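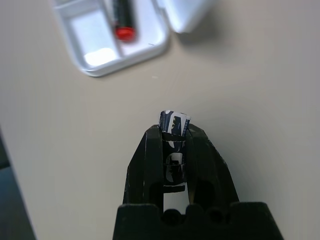
Small item, navy and white label

Ticket: Catalog import drops rows
Product: Cisora 7
Opened by: Faith Rashidi, Bendbridge
Status: Resolved

Hi all! I'm moving our supply catalog out of Minja and into Cisora, and the import keeps losing things. My file has 2,399 rows. Cisora gives me a cheerful green check mark, and then 282 of them are nowhere to be found - no error, no skipped rows report, nothing.

So far I've tried a different browser, saving the file again as plain CSV, and importing as an admin. Same number missing every time, which I guess is good news in a way? The pencil cases all went missing, and so did most of the glue. Staplers came through fine.
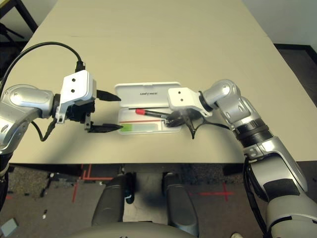 Tyyne Niskanen: Hi Faith, thanks for the detail. The number staying the same makes me suspect the item codes. Do any of the missing ones start with a zero? If so, please open the CSV in a text editor (spreadsheets like to eat leading zeros) and tell me what you see. Also try sending it in batches of 250 so we can catch which one fails.

Oh wow, yes. The old codes for pencil cases and glue all start with zero, and in the text editor those zeros are gone. Without them they match codes we already use for other stuff, so I bet Cisora treated them as duplicates and kept the first one. I did the batches too, and the first few were perfect, then it got ugly once I hit the older codes. 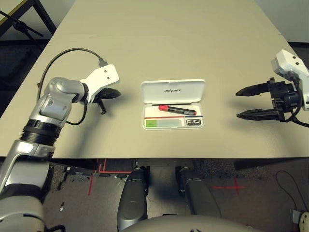 What fixed it

I exported from Minja again, set the code column to text before saving, and cleared out the bad import. Everything is in now, glue included! Tyyne, could the duplicates show up as a warning next time? I'm doing the Flimano price list in May and I'd love not to go through this twice.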